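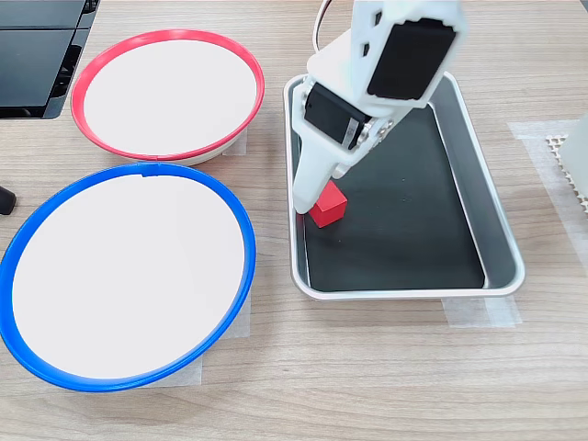

Call for participants: teach a small robot arm to sort

The Plurnard group is looking for people to help with the next round of our study on learning from demonstration. If you can pick up a sugar lump and drop it in a saucer, you already have the skills we need. We would love to hear from you, especially if you have never touched a robot before!

What we are studying

Most of the demonstrations used to train robot arms come from the people who build them. We know the arm too well. We slow down before it wobbles, we come in from the angle it likes, and after a few months we all move in much the same way. Glykeria Karagiannis began to suspect that this sameness was hurting the results, so last winter she trained two versions of the same controller. One learned from 1102 demonstrations given by two members of the lab. The other learned from the same number given by 34 people from outside it, whose movements were far messier.

The messy set did better. The arm trained on it coped well when the cube was pushed up against the wall of the tray, and it was much more willing to have a second go after a poor grasp. The lab-trained arm was smoother to watch but tended to close its gripper on thin air and carry on to the bowl regardless. We were delighted, and a bit humbled.

Now we want to know why. Is it the variety of people, or the mistakes they make and then put right? Our full collection stands at 3668 demonstrations, and we would like to add another 1000 in which we record each person's corrections separately.

What you will do

You sit at a table and steer the arm with a hand-held controller. The task is to pick a small coloured cube out of a metal tray and put it in the bowl whose rim matches: red cube, red bowl; blue cube, blue bowl. Then the cube goes back in the tray somewhere new and you do it again. In some rounds we will ask you to carry on exactly as you like. In others we will start the arm in an awkward position and ask you to rescue it.

There is a practice period first, as long as you want. People usually get the hang of the gripper quite quickly and find the wrist harder — it turns on its own joint, and left and right swap over when you least expect it. Please don't worry about being slow or dropping things. Fumbled attempts stay in the data and are a large part of what we are after.

A session lasts ninety minutes with a break in the middle. You may come for up to three.

Who can take part

Anyone aged 18 or over who can use a controller with one or both hands. Left-handers are very welcome, as our existing set has too few. You need to be able to tell red from blue at arm's length; glasses and contact lenses are fine. We can't take anyone who works with robot arms as part of their job, or who took part in the January round.

What we record

The movements of the arm, your controller inputs, and video of the tabletop. Your face and voice are not recorded. Demonstrations are stored under a number, and you can ask for yours to be removed at any point until the set is released.

Payment and place

£15 per session, paid on the day, plus local bus or train fares. Sessions take place in the Ackroyd Building, ground floor, with step-free access from the car park side. Tea, coffee and biscuits provided.

How to sign up

Leave your name and a contact number at the Ackroyd front desk, marked for Anselmo Requena, and say whether mornings or afternoons suit you. He will ring back to arrange a time and send you the information sheet to read beforehand. Sessions run throughout June 2019.

We will send a short write-up of the results to everyone who takes part, and you are welcome to come back and watch the newly trained arm have a go.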